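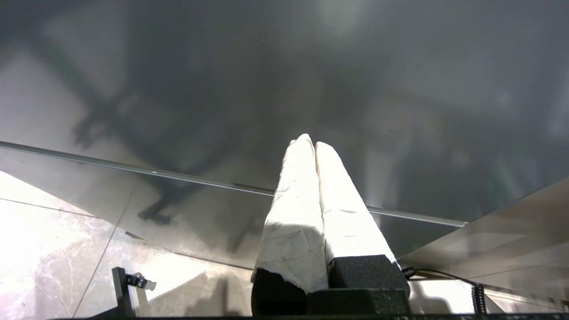 Prellari: A Study of One Bowl in One Shared Kitchen
Heino Venckus and Brayan Villca
Submitted 23rd March

Brief: We were asked to choose an everyday routine in a shared space, observe it for 8 weeks, and propose a change that costs next to nothing. Other groups picked bike storage and the mail room. We picked washing up at Trollville, the residence where we both live, mainly so we could do the fieldwork in socks.

The project is called Prellari after the notebook we wrote it in, which had that printed on the cover. We meant to think of a better name in January.

Background: The second floor kitchen at Trollville is shared by 17 people. It has one sink, one short run of pale counter, and a large lavender plastic bowl that was there when all of us moved in. The bowl is used for salad, for pancake batter, for soaking lentils, for hand washing sweaters (one person, who has been spoken to), and for carrying chips to the lounge. Everyone uses it and everyone washes it, in the sense that water is involved.

The complaint we heard most in our first week of interviews was that the kitchen was "always wet." People blamed the faucet, the sponge, and each other. We had a theory about the drying rack, and we were quite attached to it. Our first sketches were all of drying racks. Heino made one out of coat hangers that could hold four plates or one very careful mug.

Method: We kept a paper log next to the sink. Anyone who washed something wrote down what it was and where they left it to dry. We filled in gaps ourselves in the evenings when it was obvious someone had eaten and not confessed. Over the 8 weeks this gave us 478 entries. Some of them are drawings. One is a review of the sponge.

We also sat in the kitchen during dinner hours and took notes. This is called direct observation in the course reader. Our neighbors called it something else, and started offering us leftovers so we would stop writing.

What the log said: Of the 478 entries, 103 were for the bowl. We had expected mugs to win and they didn't come close. The bowl gets washed more than anything else because there is only one of it, so nobody can leave it dirty and take another. With mugs there is always another mug, until the evening when there isn't.

The second thing the log showed was where the bowl ended up. It doesn't fit in the rack. It nearly fits, which is worse, and people would balance it on top of the plates and walk away quickly. Most of the time it was left on the counter, either face up with the last of the rinse water in it, or face down with a ring of water slowly forming underneath. The next person then picked it up, tipped it, and the kitchen was wet.
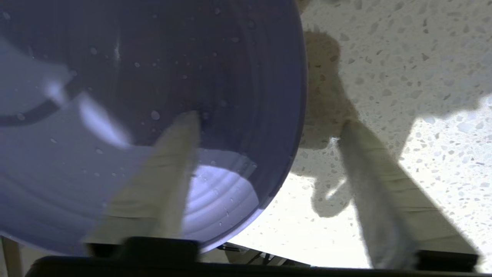 Plastic makes this worse. Water on a plate spreads into a thin film and goes away while you are looking for a towel. On the bowl it beads up, and the beads stay where they are until somebody moves the bowl, at which point they all go down a sleeve. The concentric ridges in the bottom are another place for water to sit. We don't know what the ridges are for. Brayan thinks they stiffen the base. Heino thinks somebody at the factory had a compass.

We wrote to Clodirell, the housewares shop down the hill, to ask whether they knew the bowl and whether anyone had ever complained about it. They replied that they sell many bowls.

First try, the tilt: Our first idea was to dry the bowl at an angle so that it would drain to one point on the rim. We tested this by leaning it on the wall behind the counter with a folded dishcloth under the edge. As a way of draining a bowl, it works very well. As a way of storing one, it lasts until somebody opens the cupboard. The bowl came down twice in the first evening. It bounced, to its credit.

We moved it farther from the cupboard and wedged it with a can of chickpeas. The chickpeas were eaten. We replaced them with a can of beets, which is still there and has become a permanent part of the design.

Second try, the towel: We put a dish towel on a hook with a sign that said DRY THE BOWL. In the log for that week there were a lot of entries reading "dried bowl," all in different handwriting, and on two evenings we picked up a bowl described that way and poured it out. The towel meanwhile got used for hands, the counter, and a spill of something orange. By the end of the week it was adding more water than it removed, so we took it down and washed it. We then had to find somewhere to dry it.

Our tutor pointed out that a sign is what you make when the object has failed. We wrote that down and have since noticed that the kitchen has a great many signs.

Third try, the hook: This is the version we are submitting. The bowl has a wide rim, and if you clip a loop of cord to it with a large binder clip, it can hang over the sink from the rail where the ladle used to be. It drips into the sink. It takes up no counter. When you want it, you unclip it and it comes away dry, or at least dry on the side you are holding.

The total cost was one binder clip and a piece of cord. The cord came off a parcel and the clip was holding an earlier draft of this report together, which explains the page order in the copy we handed in for feedback.

We had two problems with it. The first was height. Heino hung the rail loop at a level comfortable for Heino, and for a few days the bowl met everyone else at eyebrow height when they leaned in to rinse something. We shortened the cord. The second was that the clip is stiff, and people with soapy hands didn't like it. A softer clip dropped the bowl. We kept the stiff one and moved the dish soap to the other side, so that you reach for the clip before the soap if you are standing the normal way. It helps a little. 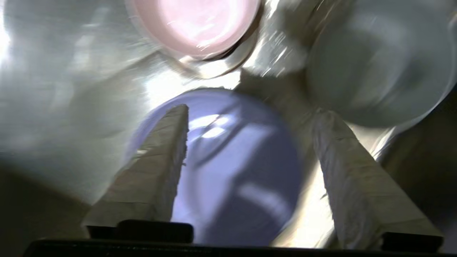

Response from residents: We interviewed people again at the end. Most said the counter was better. Several had not noticed anything had changed but agreed that the kitchen felt less wet, and gave the credit to the faucet. One person objected to the look of it. She said that a large purple bowl hanging over a sink looks like a hat somebody is planning to come back for, and we had no answer to that. The sweater washer reported that the hook is also good for sweaters.

We asked whether people would like a second bowl. We thought this would be popular and it was not. The general feeling was that a second bowl would be left dirty, and that the first one only stays clean out of necessity. Looking at the mugs, we think they are right.

Limits of the study: The log depended on people writing in it with wet hands, and some pages from the middle weeks are hard to read. We live in the kitchen we studied, so people behaved better when we were in it, and so did we. Brayan washed far more dishes during the project than in the whole of last year, and this may have improved the figures. The coat hanger rack was never properly tested on anything except the mug.

We also never measured how wet the counter was. We discussed weighing a paper towel before and after wiping, and bought a kitchen scale for it, secondhand, and the scale turned out to have been dropped in a sink at some point.

Next steps: The lecture room prize in the Jankauskaitė building goes to projects that can be repeated elsewhere, so we have written up the hook on a single page and left it in the kitchens on the first and third floors, with a clip attached. The third floor has used the clip to close a bag of rice. The first floor has asked if we can do something about their colander.

Materials are stored in the drawer under the toaster. The notebook can be read there by anyone who is interested, but please leave the can of beets where it is until we have our grade.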